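We use cookies to improve your experience. By continuing to browse, you agree to our use of cookies. Accept / Manage settings

Thread on gripper trials, August 17, 2018

1/ Spent the week with two grippers on the same packing job. One is from Clodley, the other from Wolano. Both sales decks promise "universal" fingers. I have read that word on a lot of decks and I have yet to meet the finger.

2/ The job is dull on purpose. Take a small taped carton, lower it into a bigger box with a foam insert, let go, back out without dragging anything with you. A person does it half asleep.

3/ Same arm, same controller, same speed cap for both. If you let each vendor bring their own setup you end up comparing the vendors' engineers, and they are all pretty good.

4/ Clodley quotes 1,440 picks between finger checks. I asked which cartons. Answer: "standard." I asked whose standard and got a PDF of the brochure I already had.

5/ Wolano quotes 900 and sends a page saying what they picked and how hard they squeezed. Lower number, and I trust it more. Doesn't mean it holds up on my cartons.

6/ Approach matters more than either number. Coming in from the side with the carton standing up, you have fingers on one side, a box wall on the other and foam underneath. There is very little room to open the fingers once you're down there. 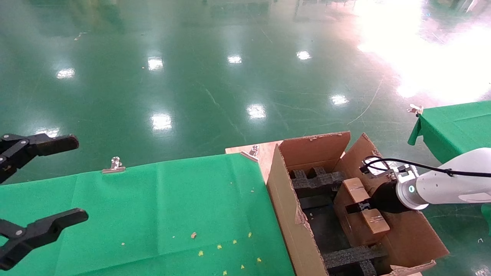

7/ Release. The spec sheets go quiet at this point. They will tell you grip force to a decimal place and then give you one line on opening stroke. In a tight box I care far more about how wide the fingers have to go before the carton is free.

8/ Clear tape is the other thing. A pad that behaves on bare cardboard can behave differently on tape, and cartons don't all get taped in the same spot. Test with your own tape. Please don't test with the demo block they mail you.

9/ Box flaps too. Every simulation I've been shown has flaps folded perfectly flat or no flaps at all. Real ones stand up, lean out and get torn along the edge, and the planner has no idea.

10/ Tried the Ilent controller's "soft place" mode. It slows down near the bottom and waits for contact. Fine on a hard table. Foam gives, so the question is when it decides it has arrived. I ended up setting the height by hand, like it's 1998.

11/ Someone will ask about the Navickas camera. Depth on a shiny green floor under bright ceiling lights is a rough thing to ask of any camera, so I masked out everything past the tables. I'm not scoring it on that. I am scoring it on the manual, which is bad.

12/ No winner yet – and if you've seen one announced after a week of testing, ask how many kinds of carton they used. I've used two. That's thin and I know it.

13/ Next up is the same job with cartons that have been crushed a bit at the corners. Clodley says their fingers "adapt." Wolano says to call them first. I'll post the misses along with the good runs.

Sign up for our newsletter and get new posts in your inbox. Unsubscribe any time.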